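Notes for session 5: Ease, stretch, and why the size chart lies to you
Course: Sewing Knit Garments for Sport and Dance
Instructor: Wilma De Graaf

Read these before class and bring the tank top pattern you traced last time. If you lost it, trace it again. I don't hand out spares.

1. What ease is supposed to be

Ease is the difference between the body and the finished garment. On a woven shirt it's positive: the shirt is bigger than you are. On a leotard or a fitted jersey top it's usually negative, and the fabric makes up the difference by stretching. Every book will give you a number for this. I'd like you to distrust the number until you've tested it on the cloth in your hands.

The reason is simple. The book's author had some other fabric.

2. The stretch test, done properly

Most students fold the knit, grab two points, pull as hard as they can against a printed ruler and write down whatever they got. That tells you how strong you are. What you want is the point where the fabric stretches comfortably, with no rolled edges and no ribs opening up, and then you want to see whether it comes back.

Lay a T-shirt or a length of jersey on something that doesn't slide, and let it relax first. Fabric straight off a bolt has been under tension and will measure longer than it really is.

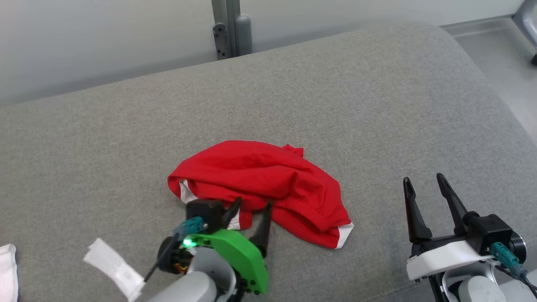 Red T-shirt with white trim, crumpled.

Fold crosswise, well away from the selvage. Mark a short length with two pins. Stretch, read, release, wait, read again. If the second reading is longer than the pins started, the recovery is poor, and no pattern adjustment will rescue the elbows.

Do it 2 times, once in each direction. Four-way stretch is printed on a lot of labels and I believe very few of them. Kobe Visser brought in a piece last term that was sold as four-way and had almost no give along its length. He'd already cut the leotard.

3. The worked example

Take a full bust of 32 inches and the Vivik block we use in class. The instructions tell you to subtract 2 inches and carry on, which leaves you a finished width of 30. Fine on a springy cotton-spandex. On the stiffer knit from Sikora it pulls across the armhole and the wearer can't lift her arms. Nives Bortolotti sewed both versions for us and I'll have them on the table so you can try them on the form.

Write down what you see before you hear what I think. Look especially at the back neck.

4. Tables of percentages

The Rilard table in your packet gives neat bands of stretch with a reduction for each. I include it so that you'll recognize it, since you'll meet copies of it everywhere. I've never found out where the bands came from. Zbigniew Kalinowski wrote to the publisher to ask and is still waiting.

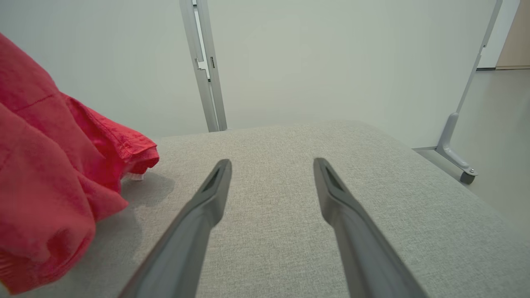
Length is where most of you will go wrong. A garment that stretches around the body gets shorter as it does so, and few printed patterns for fitted tops allow enough for this. Measure the torso loop on the person, then hang the stretched fabric and see how much it loses. Surface matters for the flat measurements too: a padded top covered in woven fabric, like the light gray one shown, is no place to take them, as padding gives under your hand and a ruler tips. Use the cutting table. If you're working at home, use a bare floor.

5. Before next class

Test three knits from your own stash and fill in the stretch sheet, both directions, with recovery. Bring the swatches pinned to the sheet. Don't bring me numbers without cloth.

Read page 54 of the Woser manual, the part on binding a neckline. Ignore its advice to cut all binding to the same fraction of the opening. Dirk Jacobs will show his ribbed samples, including the one that stands away from the neck, and we'll work out why.

Ballpoint needles, please. Check the packet, not the case you keep them in.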